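Notas para la charla: el fallo de la bandeja en la celda Ruvska
Sesión del martes, sala pequeña. 30 minutos con preguntas.

1. Arranque
Presentarme y decir que hablo también por Lucie Beaudoin, que llevó el análisis de registros. El montaje lo revisó Higinio Galindo. Avisar de que todo lo que enseño es simulación; la celda física de Vilitz va aparte y solo la menciono al final.

2. Qué falló
En el ciclo 873 el brazo bajó a por la placa con la bandeja del instrumento todavía extendida. El planificador la tenía por recogida. Contacto lateral, parada por fuerza y placa desplazada en el soporte. Sin daños que lamentar, pero el ciclo siguiente arrancó igual, y eso es lo grave.

Pausa. Dejar que miren.
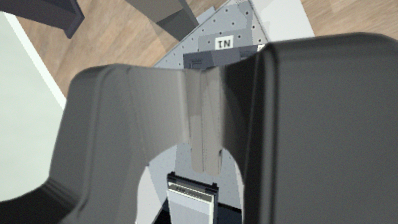

El estado de la bandeja se consultaba una sola vez, al empezar la secuencia. Si el instrumento tardaba en responder, el módulo Drustik daba por bueno el último valor guardado. Retraso medido por Lucie: 500 milisegundos. Con eso bastaba para entrar en la zona con un dato viejo.

No extenderse en el protocolo. Si preguntan, remitir a Ognjen Georgiev, que escribió el conector.

3. Por qué no saltó la alarma
La parada por fuerza sí se registró. El rearme era automático y borraba el aviso antes de que llegara al panel. Revisando hacia atrás salieron 4 casos más, todos con la misma firma. Decirlo sin rodeos: los teníamos en el registro desde marzo y no los leímos.

4. Distribución de la celda
Explicar el recorrido con el puntero: columna, brazo, soportes, bandeja. Insistir en lo cerca que queda el soporte trasero del extremo de la bandeja.
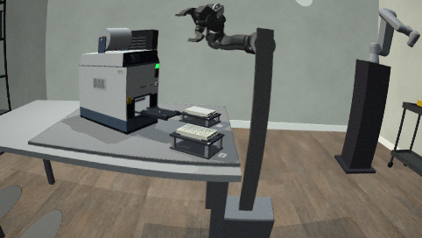
Instrumento con la bandeja fuera y los dos soportes de placas a su derecha; la pinza, vacía.

Wayne Bouchard propuso separar los soportes. Se probó y el brazo perdía alcance en el delantero, así que se quedaron donde están.

5. Cambios
Consulta de la bandeja justo antes de cada descenso.
Sin respuesta, el brazo espera arriba.
Rearme manual después de cualquier parada por fuerza.
El aviso permanece en el panel hasta que alguien lo firma.

6. Pendiente
Repetir la prueba con el instrumento de Gagnon, que responde más despacio. Trasladar el rearme manual a la celda de Vilitz; lo tiene Uwe Voß.

Preguntas. Si falta tiempo, saltar la tabla de registros.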